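Keep the Whiteboard on the Wall

By Irfan Bhutto

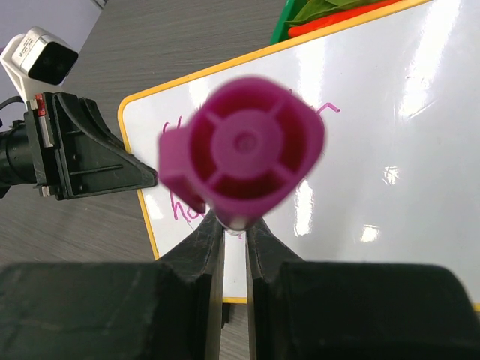

A magenta plastic object with a tab or clip, and a whiteboard with a yellow border.

Our school wants to replace the whiteboards with screens in April. I am against it. I have taught evening classes for 23 years, and a board has never asked me for a password. Yes, the shiny surface gives glare, and the caps get lost. I buy new markers from my own pocket. But when a student writes a wrong word in front of the others, she can wipe it away with her hand, and she tries again.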